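Birds on Glass: A Study of Window Strikes on the Zatari Campus
Final report, Urban Ecology project course

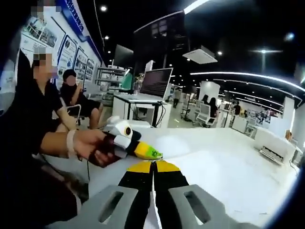
Our project started with a thud. We were sitting on the second floor of the Janar Building, trying to agree on a topic, when a small brown bird hit the window next to us, dropped to the ledge, sat there for a few minutes and flew off. We had been arguing about rain gardens up to then. After the thud we had a topic, and we have been slightly obsessed with it ever since (ask our roommates).

The question we ended up with is simple to write down: which windows on the Zatari campus do birds fly into, and what do those windows have in common? A second question came later, when we found out how cheap it is to fix a bad window: does a pattern of dots on the outside of the glass make a difference you can measure in one semester?

Background

Birds don't see glass the way we do. To be fair, we don't really see it either. We know it's there from the door handles, the frames and the smudges. A bird flying at full speed toward a reflected tree has none of those habits and just sees a tree. Three things came up again and again in our reading. Reflections of plants and sky are the most common trap. See-through corners and walkways, where you can look in one side and out the other, are the next. And lights left on at night pull migrating birds down into built-up areas, so that in the morning they find themselves surrounded by glass.

We also learned that the height of a building matters less than we expected. All of us had pictured skyscrapers. But most of the flying a songbird does while it is feeding happens at tree height, and so a four-story lab building with a nice row of maples in front can be a real problem. This was great news for the project, because four-story lab buildings with maples are pretty much all we have.

Study area

We picked 4 buildings: Janar, Verbeke Hall, the Tistgate Library and the old gym. They are close enough together to walk in one loop, and they are very different from each other. Janar is new and has big flat panes facing a lawn. Verbeke is brick with normal-sized windows, many of them with blinds. Tistgate has the glass walkway that everybody on campus uses when it rains. The gym has hardly any windows below the roofline, and we added it mostly as a comparison.

The loop is around 800 yards long. We drew it on a map, walked it twice to get the timing right, and then changed the direction because the sprinklers on the Janar lawn come on early and we got soaked both times.

Methods

Each survey was one full loop, starting shortly after sunrise. Walking slowly, the surveyor checked a strip of ground about two yards wide along the base of every wall, plus window ledges and the roofs of the bike sheds. We looked for birds, for small piles of feathers, and for marks on the glass. A strike mark can be surprisingly clear: a dusty print with the outline of a wing, or one tiny feather stuck to the pane. We wrote down the building, the side, the number of the window counting from the left, the weather and what was in front of the glass.

We did not pick up any birds. You need a permit for that where we are, even for dead ones, and we didn't have one. Everything was identified on the spot or from phone photos afterward. If we couldn't agree on a species we wrote "small songbird, unknown" and moved on, and there are quite a few of those in our table.

For the windows, we made a score sheet. Every pane at ground level and on the second floor got points for size, for how much greenery it reflected when seen from ten steps away, for whether you could see through to daylight on the other side, and for indoor plants close to the glass. That came to 225 panes, and scoring them took far longer than any of the morning walks. Two of us scored each pane separately and then compared. We mostly agreed on size (good!) and mostly disagreed on reflections, which change completely depending on clouds and time of day. We went back and scored all the reflections again on overcast mornings so at least they were all done under the same kind of sky.

The dots

In the second half of the project we got permission to treat part of the Tistgate walkway. We used small white dots on the outside surface, spaced two inches apart in a grid. They have to go on the outside because dots on the inside vanish behind the reflection. The supplier sells them on a long tape: you press the tape to the clean glass, rub it down, peel it away and the dots stay behind. We put up 800 of them, and anyone who has not peeled dot tape in a cold wind should try it once. The first strip went on crooked. It is still crooked, and we have grown fond of it.

The other half of the walkway was left as it was, so we could compare the two halves on the same mornings.

Results

The pattern across buildings was stronger than we had hoped for. Tistgate and Janar had nearly all the strikes. Verbeke had very few, and the gym had none that we could find. Within Tistgate, almost everything was at the walkway, and within Janar almost everything was on the lawn side, near the maples. The short side of Janar facing the parking lot has exactly the same glass, and we found only one mark there in the whole study. To us that was the most exciting result of the semester! Same panes, same building, same cleaning schedule, and the thing that changes is what the glass reflects.

Our score sheet did a decent job. Panes with high scores for greenery and see-through views were the ones with marks on them. Size mattered too, but less clearly, partly because all the big panes are on the same two buildings and we can't really pull those things apart. Indoor plants did not seem to matter at all. We had expected them to, since the Tistgate entrance has a huge fig right up against the window, but we never found anything there.

Time of year made a difference as well. Strikes were most common in the early weeks, during fall migration, and then dropped off. This is a problem for the dot experiment, because the dots went up late. We found fewer marks on the dotted half of the walkway than on the plain half, which is the direction we expected. But the numbers on both halves were small by then, and we would not want anyone to quote them as proof of anything.

What could have gone wrong

Plenty. Cats, crows and the grounds crew all get up earlier than we do. A bird that hits a window and is carried off leaves nothing for us to find, and our counts are surely too low. They may also be too low by different amounts at different buildings. The strip below Verbeke is planted with thick groundcover, and a sparrow could easily disappear in there. Under the walkway the ground is bare concrete, where you can spot a single feather from several steps away.

Windows also get washed. Janar was cleaned once in the middle of our study and all the marks we had been tracking were gone the next morning. We had photos, luckily. From then on we photographed every mark on the day we found it and put the window number on a sticky note in the corner of the shot.

And we got better at this. In the first week we walked past things we would never miss now. One of us went back through the early photos and found two prints in the background of a picture taken for something else entirely. We left them out of the count to be consistent, but it shows how much your eyes learn in a few weeks.

Talking to people

This part wasn't in our original plan. People kept stopping us on the walks to ask what we had lost. We started telling them, and almost everyone had a story: a dove on the office window, a woodpecker at a grandparent's house, a robin that fights its own reflection every spring. (That last one is a different behavior. The robin thinks it sees a rival and usually comes away fine.)

Because of that we put a short paper form at the library desk where people could report strikes. Some of the reports were very useful and pointed us to a stairwell on the back of Janar that wasn't on our loop. A few were about bats. We kept those too.

Next steps

We would like to repeat the walkway comparison during a full migration season, with the dots up from the first day. Starting the paperwork in February would leave enough time before the spring birds come through. We would also like to swap the halves at some point, so the dotted side becomes the plain side, in case one of them is simply the worse spot.

For the lawn side of Janar, dots on every pane would be a big job. Turning off the lobby lights overnight would cost nothing and could be tried right away, and the outside screens that the building already has could be lowered on mornings when no one is in the offices. We have passed both ideas on to the building office.

Our full table of strikes, the scores for each pane and the blank score sheet are in the appendix. Anyone who wants to take over the loop next semester is very welcome to all of it, including the map with the sprinkler times.

Submitted 3rd December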